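Recording Remote-Control Demonstrations in the Simulator

Gridville Robotics Training Laboratory
Last revised January 15, 2021

This guide is intended for new operators who will be recording demonstrations for the Gamage task library. It covers the faucet exercise, in which the operator guides a simulated gripper by remote control so that the learning software can later copy the motion. Operators should complete the workstation safety form before beginning.

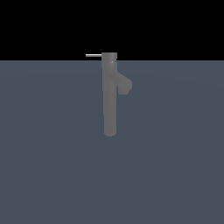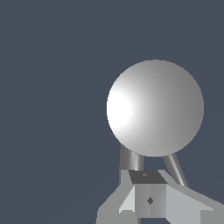
Simulated work at Gridville, with plain gray models on a blue-gray ground.

The faucet exercise is the first one assigned because the motion is short and the result is easy to judge. The operator brings the gripper to the lever, makes contact, and turns the lever until the simulator registers the joint as open. The faucet body is fixed in place and will not move, however hard it is pushed. The lever moves on a single hinge.

Before You Begin

Confirm that the hand controller is connected and that the Zillix recording software shows a green status light. Log in under your own operator name. Demonstrations recorded under a shared login cannot be credited and will be removed from the library.

Set the session length to 10 demonstrations. Longer sessions are permitted only with approval, as operators tend to become careless toward the end.

Step 1. Load the Task

Open the task menu and select the faucet model listed on your assignment sheet. The models differ in height, spout shape, and lever position, and a demonstration recorded on the wrong model is of no use to the training group. Orbit the view once to locate the lever before you touch the controller. On several models the lever and the spout stand on opposite sides of the body, and new operators have been known to push the spout for some time before noticing.

Step 2. Choose Your Views

Two views should be open during recording: a fixed view of the whole task and a view that travels with the gripper. Use the fixed view to plan the approach and the gripper view for the last part of the motion. Depth is difficult to judge in either view alone. If the fingers seem to be touching the lever in one view, check the other before closing them.

Step 3. Approach

Hold down the enable button and move the controller slowly. The gripper follows your hand at reduced scale, so a large hand movement produces a small gripper movement. Release the button to rest or reposition your arm; the gripper will hold its place. Short pauses are acceptable. Pauses longer than 4 seconds are trimmed automatically and sometimes leave a visible jump in the recording, so try to avoid them.

Step 4. Turn the Lever

Place one finger against the side of the lever, near its far end, and push in the direction of travel. Gripping the lever is allowed but not required. Follow the arc of the hinge - a straight push will slide off before the joint is fully open. When the tone sounds, hold still for a moment and then back away along the path you came in on.

Step 5. Review and Save

Play the demonstration through once. Discard it if the gripper passed through any part of the model, if the lever sprang back, or if you changed your mind about the approach partway through. Hesitation is copied by the learning software along with everything else. A clean demonstration usually runs to around 700 time steps. Much longer recordings should be repeated.

Save accepted files to the Clollo server in the folder that carries your operator name. Do not rename them.

Common Difficulties

If the gripper drifts when your hand is still, set the controller flat on the desk and run the calibration again.

If the tone does not sound although the lever has been turned, reload the task. Do not continue pushing.

Questions about assignments or rejected files should be directed to Sorin Chiriac, Demonstration Coordinator, Room 630. Please have the file number ready when you call.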